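Shoe swap in Drurport is back, and it has twice the room

Jul 24, 2020

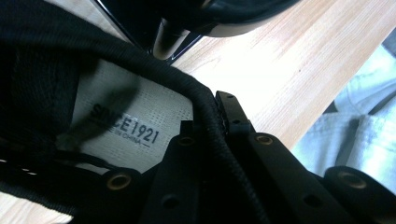 Good news for anyone with a closet full of pairs that don't fit anymore: the Drurport Shoe Swap is returning, and this time it has moved into the old Oksanen furniture store on the corner by the bus station. The town signed off on the use of the building this week, and the doors open as soon as the shelving is in.

If you missed the first one in February, the idea could hardly be simpler. You bring shoes you no longer wear, you get a paper ticket for each pair, and each ticket lets you take another pair home. No money changes hands. Kids' shoes count the same as adult shoes, boots count the same as sandals, and if you don't find anything you like you can keep your tickets for next time.

And people loved it! The February swap took in 818 pairs over one weekend in the library basement, and by closing time the tables for children's sizes had been picked clean more than once. The line went up the stairs and out past the book return, in the kind of wind that only comes off the river in winter, and people still stood there chatting and comparing sizes. One family from Komden came with a full trunk and left with soccer cleats for every kid in the car.

The Oksanen building should make everything easier. It has a wide front door with no steps, a loading area in the back, and real daylight on the sales floor, so you can finally tell navy from black before you get home. (The library basement was wonderful in many ways, but its lighting was not one of them.) There will be benches for trying things on, set well apart, and shoppers will come in by time slot. Masks are required, and hand sanitizer will be at both doors. Socks are a must too, so please wear a pair or bring one along.

Sorting will work a little differently as well. Last time everything was laid out by type, and parents spent a lot of time digging through sneakers for one particular size. Now the whole floor will go by size first, with the smallest sizes nearest the entrance and wide widths on a rack of their own. Dress shoes, work shoes and winter boots get separate shelves along the back wall. Size 13 and up will have its own corner, a request that came up again and again on the comment cards.

What can you bring? Nearly anything that still has some walking left in it. Scuffs are fine. A missing lace is fine, too, and there will be a basket of spare laces at the check-in table. Soles should be attached and free of holes, and pairs should be tied or clipped together so they stay pairs. Please knock the mud off first. Donated shoes will sit for 2 days in the storage room before they go on the shelves, so early drop-off is a big help.

Pairs that are too far gone won't be turned away at the door either. A repair shop in Vanidside has offered to take a look at leather shoes and boots that need new heels or a bit of stitching, and those will come back to the swap as they're finished. Anything past saving goes into a bin for recycling. Last time that bin was nearly full of single shoes, so check under the bed one more time before you give up on the other half!

The shelves in the new place can hold 2,000 pairs, which sounds like a lot until you think about how fast children's feet grow. With school supplies on everybody's mind and a lot of household budgets stretched this summer, the timing could not be better. Gym shoes, rain boots and plain black shoes for band and choir are at the top of the wish list, along with toddler sizes of every kind.

Drop-off has already started at the side entrance on the parking lot side, mornings only. Ring the bell, leave your bags on the cart and take your tickets from the window. Time slots for the swap itself can be picked up at the library desk or reserved by phone, and residents of Komden and Vanidside are just as welcome as people from Drurport. Opening dates will be posted on the store window and on the library's notice board.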